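Workshop tips: teaching your arm a new job

Updated 10/11/2022

If you have only just got your first arm working, welcome - you're in for a treat! Showing a robot a job by hand is the best fun I've had at a bench in years, and most of it is just patience and tidy habits.

Clear a path first. Walk the whole movement with your own hand before you touch the arm. If your elbow bumps a shelf, the arm's elbow probably will too.

Start with something you don't mind dropping. A sponge is lovely, and so is a rolled-up pair of socks. Save the mugs for later. My first fifty goes were all sponge, and I'd do it the same way again.

Go slower than feels natural, but don't stop dead. Long pauses get copied along with everything else, and you end up with an arm that stands about thinking over a teaspoon.

Guiding by hand or driving from a distance? I like both. Pushing the arm about directly gives you a wonderful feel for its weight, and it's quick to learn. The snag is that your own hands get into the wrist view, so wipe-downs and anything fiddly go better with a remote set. I use the Treltent handles, which are light enough for a long session (put a strip of cloth tape round the grips, they get slippery).

Do 8 good runs, then move the object a hand's width and do 8 more. If you always put it on the same spot, the arm learns the spot.

Throw away the bad ones the same day. You will not remember in a week which run had the sneeze in it. I keep a pencil and a card by the switch, and write the run number down the moment I fumble - number 771 has three exclamation marks next to it.

Keep the wrist view clean. A dry lens cloth, once before you start and once after lunch. Check what it sees with the fingers open and again with them closed, as they take up a surprising amount of the view.

Plants make cracking practice once you're past sponges, and a cactus in a square pot has nice flat sides to aim for. Come at the pot, keep well clear of the spines, and look where your leads are before you swing round.

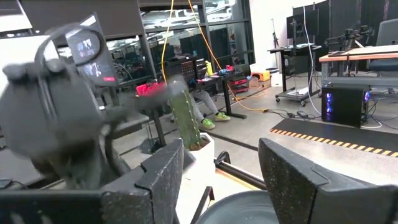
Rigoberto Ventura writes that he gets smoother runs standing up, with the remote handles at belt height, and that he swaps drivers after every 3 tries so the arm doesn't pick up one person's wobble. I've since tried the standing part and my shoulders are much happier for it.

Last one for now: save your runs in two places before you switch off. Next month, soft grips and how to wash them.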